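Small cake shops in Kistbridge get a shared place to pack

We use cookies to remember your settings and to count visits. By staying on this site you accept our cookie policy. Accept | Manage choices

KISTBRIDGE - Home bakers in Kistbridge who sell cakes at the weekend market will have a shared packing room from August. The room is on the ground floor of the old Furnero building, behind the bus station, and it will open at 6 in the morning so that the cakes can be ready before the market starts.

The idea came from Thabiso Steyn, who has sold small decorated cakes in the town for several years. He began in his own kitchen, with one oven and a shelf in the hallway for the boxes. Last spring he asked other bakers how they pack their orders, and 68 of them answered him. Most wrote that baking was the easy part. The difficult part was to find a clean, flat place for finished cakes, and then to bring them to the customer without damage to the cream.

"My family ate dinner standing up every Friday evening for a year, because the table was full of cakes," Steyn said. "My daughter is happy about this room more than I am."

The market stall is only one part of the work. Many of the bakers also take orders by phone from offices and schools in Cinport, which is 40 minutes away on a road with many bends. A cake that is fine when it leaves Kistbridge can arrive with its fruit on one side. Steyn said that he lost three birthday orders in this way during one hot month, and he gave back the money for all of them.
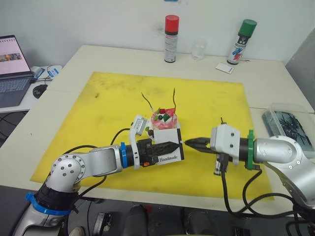
Small cakes have become more popular in the town than large ones. Customers buy them for two or three people, often on the same day, and they like fresh fruit on the top. The bakers like them too, as a small cake is quick to finish and does not need a big refrigerator. But fruit is heavy for a small cake, and anything tall on the top can touch the lid. In the answers to Steyn, this was the complaint that came most often.

The bakers will pay for the room by the hour. There are four tables, two sinks, a cold room and a wall of shelves for boxes. Baking is not allowed there, only finishing and packing. Each baker must bring a copy of the food hygiene certificate at the first visit and must clean the table before leaving. The town gave 3,000 dollars for the repair of the floor, and the bakers themselves collected nearly 2,000 dollars for the shelves and the lights.

Boxes will be bought together. Until now each person ordered a small number and paid a high price for delivery. The first common order is for 800 boxes in two sizes, and it will be stored in the room. Bakers can take what they need and write it in a book near the door. Those who want their own name on the box can use a rubber stamp, or put a sticker on the side.

Not everyone is sure that the plan is good. The Chantharasri bakery, which has been on the main street for a long time, asked the town if home bakers will now get help that normal shops do not get. The town office answered that the bakery may rent a table at the same price. The bakery has not said if it wants to do this. A second question, about delivery vans stopping in the narrow street in the early morning, is still open, and neighbors can write to the town office about it until the end of the month.

Steyn will give a short lesson on the opening morning, at 9. He plans to show how to chill a cake before it goes in the box, how to fix it to the board with a little cream, and how to check the height of the decoration. People who do not sell cakes may also come, if there is space. The lesson is free, but visitors are asked to leave bags and coats in the hall.

Bakers who want a table can put their name on the list at the market information desk. The early hours before the weekend are already taken for the first two weeks.

Get local news in your inbox every morning. Enter your email address to sign up for our newsletter. You can unsubscribe at any time.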